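Culthorpe Interfaith Welcome House
Walk-through checklist with comments, February, 7 p.m. start

Scope: the Perrin Street hall, the kitchen, the upstairs meeting room and the front steps. The house is used by three congregations and by the resettlement advice desk, so the list follows the Dundton district form with our own lines added at the end.

1. Front steps and ramp
Handrail firm: YES
Ramp surface: NO
Comment: Listed as repaired last time. The grit strip is up at one corner and I could lift it with my shoe. I'd like to see the receipt before we call this one repaired again.

2. Main doors
Open outward without a key: YES
Closing time on the slow closer, 7 seconds: PASS
Comment: The left leaf was bolted top and bottom when I got there. It was unbolted while I was looking for the form. Marked as a pass for the hardware only.

3. Occupancy
Posted limit, main hall: 53 seated at tables
Sign visible from entrance: NO
Comment: The sign is behind the coat rack. I am told the shared supper never goes over the limit. No one could show me a sign-in sheet for any supper, so I have left the box blank.

4. Extinguishers
Hall, kitchen, landing: PRESENT
Tags in date: hall and landing YES, kitchen NO
Comment: The kitchen one is the one that matters.

5. Heaters
Prustar portable heater in the prayer room: REMOVE
Comment: The plate says 3000 watts and it was on an extension cord under a rug. The explanation was that it is only used before early prayers. Cords don't know what time it is. Talk to the morning group about the wall heater, which works if you hold the switch down.

6. Kitchen
Gas shutoff labeled: YES
Separate shelves for halal and other food, labeled: YES
Comment: Best-kept part of the building. Knife drawer latch is loose.

7. Upstairs meeting room
Tables stable, legs locked: YES
Exit route clear to landing: YES, with stacked chairs on one side
Comment: Lights flicker on the window side.
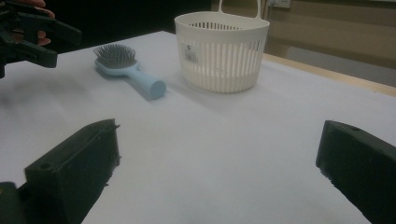 The chairs need to go back downstairs after each meeting. This was agreed in the fall and the stack has grown.

8. Advice desk
Client files locked: YES
Panic button tested: NOT TESTED
Comment: "It should be fine" is not a test. Ring it with the alarm company on the line and write down who answered.

9. Costs
Quote for ramp strip and kitchen extinguisher: $660
Comment: Seems high for what it covers. Get a second quote — and ask whether the price includes taking the old strip away.

Result: PASS WITH CONDITIONS. Items 1, 4 and 5 to be fixed before the next shared supper. Items 3 and 8 stay open until I see paper.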